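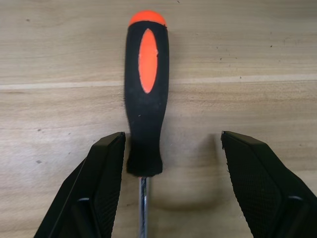 Teaching the tool-tidying task by remote control

You will be recording demonstrations for Tumidano, which learns by copying you, including the parts you'd like to take back. Plan on 16 practice runs before you record anything.

Before you start

Log in to the Rerkari console, home both arms, and check the wrist views as well as the head view. If a wrist view freezes, tell Khanyisile Shezi. Restarting it yourself five times has been tried.

Step 1. Set the table

Put the loose tools in a row with the handles within reach of the grippers. Vary the spacing between runs. Our first 800 runs had the screwdriver in the same spot every time, and the robot became a great expert on that spot.

Step 2. Pick up the screwdriver

Bring the open fingers down on either side of the handle, close to the tabletop. Center them before you close. If one finger is much nearer than the other, the close will shove the tool sideways, and the robot will learn to shove. Squeeze the trigger slowly - it is not a staple gun. 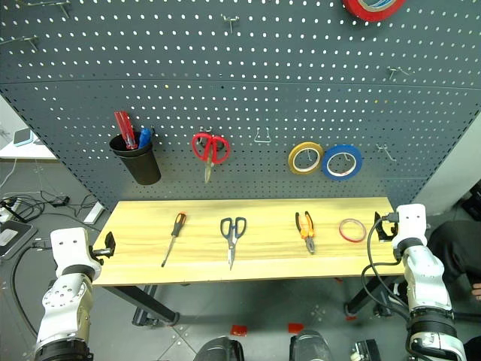 Step 3. Hang it up

Lift straight up, pause, then move to the board. Screwdrivers go in the black cup holder, scissors and tape on the hooks. Miss a hook? Back off and try once more, then mark the run as failed.

Step 4. Save and label

Label by tool and by arm. Hui-mei Hsueh reads the labels every Friday, and "good one i think" is not a label.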